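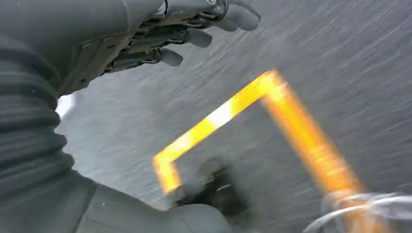 Grey floor and yellow-orange bar, Tanemdale Hall (items 3 and 4)

Tanemdale Hall Users' Group
Minutes of the meeting held on Mon 18 April in the side room

In the chair: Nuanchan Ruangrit
Present: representatives of the Bunnag badminton club, the Kemoten dance school and the Tultusel lunch club
Apologies: the parish office

1. Minutes of the previous meeting
The minutes of the March meeting were agreed as a correct record and signed by the chair.

2. Matters arising
The side door has been rehung and now closes properly. The outside light has not been repaired and the electrician is to be contacted again. The spare key held by the badminton club has been returned.

3. Hall floor
The chair reported that the grey floor in the main hall was last given a full clean before Christmas. The dance school said that the area nearest the stage had become slippery by the end of the evening classes, and asked whether a different cleaning product had been used. The chair undertook to find out.
Two quotations had been received for a full clean: £259 for the main hall only, and £343 to include the side room and passage. After discussion it was agreed to accept the higher quotation, the passage having been left out last time. The work is to be done in a school holiday, with the hall closed for one day.
The lunch club asked that chairs be lifted and not dragged when the hall is set out. Agreed. A notice to this effect will be placed beside the chair store.

4. Yellow-orange bar
The meeting considered what should be done with the bent yellow-orange bar. The badminton club said that it did not belong to their equipment, and the dance school and lunch club confirmed the same. The chair will ask the parish office whether it is recorded in the hall inventory. If no record is found and no hirer has claimed it within 14 days, it will be moved to the outside store - it is not to be thrown away without the chair's agreement.
Hirers were reminded that the floor should be left clear at the end of each booking.

5. Bookings
The dance school requested an earlier start on Thursdays. The lunch club had no objection, provided that the kitchen remains available to them until they have finished washing up. Agreed for one term, to be reviewed afterwards.
The cancellation period will remain at 7 days. A proposal to lengthen it was not seconded.

6. Any other business
The badminton club asked for a second key to the net cupboard. The chair will arrange for one to be cut.

Actions
Floor clean to be booked and hirers told of the closure - chair
Cleaning product query - chair
Notice for chair store - lunch club
Inventory to be checked for the bar - chair
Electrician to be contacted - badminton club

The date of the next meeting will be circulated with the bookings sheet.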